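Grolldale Robotics Boards
Teleop and Teaching > Show Your Setup
Thread: Grocery picking by remote control, basket hand keeps drifting

parsnip_dad
Joined: May
Posts: 284

Hi all, longtime reader, finally have something to ask. I've been driving our two-armed robot through a grocery picking task for a while now. The idea is simple enough. One hand carries the shopping basket, the other hand picks whatever vegetable is on the list and puts it in. I do it all with leader arms from a chair where I can't see the stand directly, so I'm working off the head camera view and nothing else.

The goal is 200 clean demos before we train anything. I'm a good way in and I've got a problem that is driving me up the wall. Whenever I concentrate on the picking hand, my basket hand wanders. It tips, it creeps forward, and once it went straight into the side of the stand. I don't feel it happening. I only notice when I go to drop something in and the basket isn't where I left it!

This is the kind of moment I mean, carrot in the left hand, basket in the right with one cabbage in it:
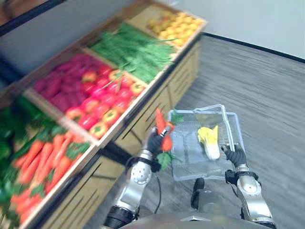
Parviz Farahani
You're turning the head and moving the arm at the same time, aren't you? I'd stop doing that before touching anything else. When your view swings, your brain wants to correct for it and your idle hand goes along for the ride. I did it for months. Turn first, let the view settle, then reach. It feels painfully slow for the first dozen runs and then you stop noticing.

knucklebolt
Disagree with Parviz a little. If you pause after every turn, you teach the robot to pause after every turn. We trained on a set like that and the thing would swivel its head and then just sit there thinking about life. Had to go back and trim hundreds of little dead spots out of the recordings, and even then it was hesitant.

I'd clutch the basket arm instead. Put a foot pedal on it, lock it in place while you pick, unlock it when you want to move. Costs next to nothing.

Parviz Farahani
Sure, but then the basket arm is frozen in every single grasp, and the first time it needs to bring the basket closer to a far bin it has no clue. You've swapped one bad habit for another. A short settle isn't a pause. I'm talking about a blink.

knucklebolt
A blink for you. I've watched people "settle" long enough to drink coffee.

parsnip_dad
Ha, OK, I am guilty of both. I do turn and reach together, and when I try to stop I end up waiting way too long. I don't have a pedal but there's an old one in a drawer from a sewing machine, so I may try that tonight.

Another thing, how do you all handle orientation on the carrots? Right now I grab them however they come, so I'm often holding them root up with the greens hanging down. My coworker wants every carrot held the same way. I say as long as it gets into the basket, who cares.

Laimutė Lukoševičius
I would side with you, mostly. Variety in the grasp is good if each grasp is one you would be happy to see again. What hurts is when you grab it badly, then fiddle, then regrab, and keep the whole mess in the set. A recovery on purpose is worth keeping. A recovery where you were lost is just noise, and the robot copies it faithfully.

My question would be the leaves. Do they ever catch on the fingers when you let go? With ours I had to open the hand wider than felt natural and then lift straight up.

parsnip_dad
Yes!! All the time. I open, I pull away, and the carrot comes back out with me. I figured it was the gripper. I'll try the wide open and straight up thing.

mossy_servo
Jumping in with an unpopular opinion — why are you teaching whole shopping trips at all? Cut it up. One skill for picking, one for placing, one for moving along the stand. I have 1161 episodes logged on the Gotard arm and the ones I regret are all the long ones. You fumble at the end of a long run and you've lost everything that came before it.

Laimutė Lukoševičius
You have not lost it if you save the good part. I keep long runs and mark where they go wrong. The joins between skills are where our split version fell down, the arm would finish a place in a pose the next skill had never started from.

mossy_servo
Fair, but marking takes me longer than recording. Maybe I'm lazy. The Limus plugin is supposed to make it quicker and I could never get it to load.

knucklebolt
It loads if you roll back one version. Search the board for the Rimkutė thread, the fix is on page 2.

mossy_servo
Well, there goes my evening. Thanks.

parsnip_dad
OK, reporting back. Sewing pedal works, sort of. I wired it so that it doesn't lock the basket arm, it only slows it way down. So I can still nudge the basket closer but it won't go flying when I'm not paying attention. Parviz and knucklebolt, I guess you both get half a point?

I also started doing what I'd call a home position for the basket. Before each run I bring it down low in front of the stand, right under the compartments, and let it hang there while I decide what to go for first. My drops feel a lot calmer starting from there. Sometimes I've got both the napa and the carrots in view from that spot, so I don't need a big head turn between the two.

The gourds are the next headache. They're stacked so tight that I can't get a finger down between them. Basket in its home position:

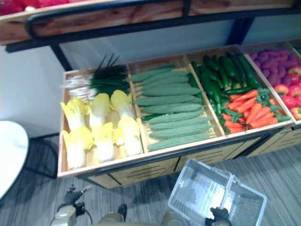
Replies, newest last

Parviz Farahani
Half a point accepted. Slowing it down instead of locking it is smarter than what either of us said.

On the gourds, come at one from the end, not from the top. Nudge the tip sideways with one finger until there's a gap, then close. Do the nudge in every demo, even when you could get away without it, or it'll never learn that the nudge is part of the job.

knucklebolt
I wouldn't do it every time. If there's already a gap, use the gap. Otherwise you'll have a robot poking at gourds for no reason. I'd go maybe half and half and let it work out the difference from the camera.

Laimutė Lukoševičius
Is there any wrist camera in this setup, or only the head? From the head alone I doubt it can judge a gap that small. Your hand will be covering it at the very moment it matters. I would nudge every time until you have a wrist view, then mix.

parsnip_dad
Head view is all I drive from. Wrist cams are on the wish list, under "new chair."

I'll go with nudging every time for now. knucklebolt, if it turns into a compulsive gourd poker I'll come back and say you were right.

mossy_servo
Got the plugin running, by the way. Marked a whole batch over lunch. I may have been wrong about long runs but I'm not ready to talk about it yet.

Also, parsnip_dad, do you reset the bins between runs or just keep going until they look messy? I go back and forth on this.

parsnip_dad
I keep going, and put things back wherever when a bin gets low. I don't try to make it match what it was. Seems like free variety to me, but if anyone's been burned by that, please tell me before I get to 200.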